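机器能否胜任日常家务:家务自动化课题年度进展

所属栏目:研究动态
发布日期:2021年12月25日

本年度,德维迪(Dwivedi)研究所与达莫(Damow)公司继续就家庭及车间杂务的自动化开展联合评估。课题由扎卡里·麦金农(Zachary McKinnon)主持,于盖特·科瓦尔丘克(Huguette Kowalchuk)负责测试规程的制定与数据审核。评估所关注的问题较为具体:在没有人员协助的情况下,现有的机械手能否完成收拾台面、归置物品、分拣零件等工作。

课题组将上述工作拆分为19项基本任务,先在仿真环境中运行,再选取其中表现稳定者转入实体测试。仿真阶段每项任务重复300次,物品的初始位置与光照方向逐次变化。规程要求夹爪以张开状态接近目标,并仅依据自身视角的画面判断距离,不得调用场景中的坐标数据。
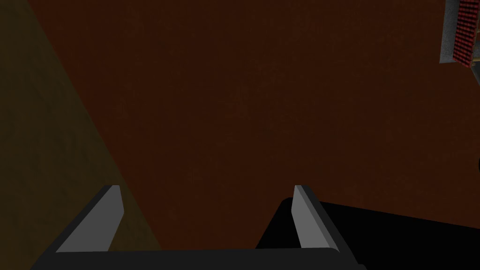
第15期

仿真画面中,两指夹爪处于张开状态,指间无物,前方是大片深红褐色的平面,右下方有大块黑色阴影,红灰两色的物体则远在右上角。对人而言,从这样的视角找到并取走一件物品并不困难;对控制程序而言,阴影边界与物体边界的区分、目标仅部分可见时的位置估计,仍是失误的主要来源。

从现有结果看,形状规则、位置相对固定的物品,抓取与放置已较为可靠,车间中的零件上料即属此类。家庭环境的情况则有明显差距。衣物、塑料袋等柔软物品在受力后改变形状,程序往往需要多次尝试;物品相互遮挡时,完成时间亦显著延长。科瓦尔丘克在内部评审中指出,单次抓取的成功不宜等同于任务的完成,例如收拾餐桌须连续完成多个动作,其中任何一步出现偏差,均可能需要人员介入。

实体测试由斯特茅(Stemau)实验室承担,使用贝斯塔(Bestar)测试台,累计安排800次试运行。测试台的台面高度与照明条件均可调节,便于与仿真记录逐项对照。部分在仿真中表现良好的程序,转入实体环境后对接触力的控制不足,课题组已据此修订摩擦参数的设定范围,并增加了对夹持滑动的检测。

麦金农认为,现阶段宜将此类设备定位于有人值守的辅助用途,暂不具备在普通住宅中独立运行的条件。车间方面,课题组建议有意试用的单位先从单一品类的分拣工作入手,并保留人工复核环节。

下一轮评估定于明年2月启动,内容包括叠放毛巾、开合抽屉及清理工作台。测试规程修订稿将在启动前送交各合作单位征求意见,书面意见请寄德维迪研究所自动化评估组。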